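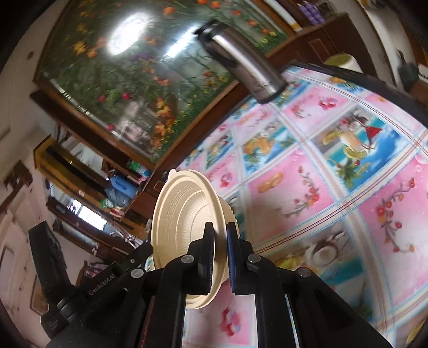 Agata Serra held that an arranger learns more from the inner parts of a song than from its melody, and she asked her singers to rehearse the tenor and baritone lines alone before any full reading took place. The advice remains sound, and it sets the order of study in this chapter.

Chapter 3
Writing for Unaccompanied Voices

An arrangement for voices without instruments must supply its own harmony, rhythm and bass. In Chapter 2 the student harmonized short hymn tunes in four parts, with all voices moving together. The present chapter takes up freer textures, in which one voice carries the words while the others hum, echo or sustain.
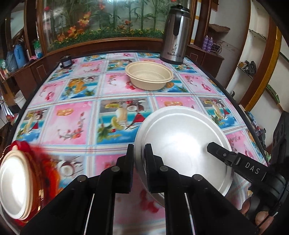 Range is the first matter to be settled. A part that lies high for 20 measures will tire the singer, even when no single note is out of reach. Breathing comes next. Long held chords require staggered breaths, and these should be marked in the score - they should not be left to chance in performance.

The main study piece is "Zindcombe," a ballad set for five voices by Tullio Messina. Its second verse passes the melody from soprano to baritone at measure 17, and the change of color deserves close attention. Students should sing each part through before turning to the exercises.

Terms introduced in this chapter: close position, open position, pedal tone, voice crossing, staggered breathing.

3.1 Choosing a Key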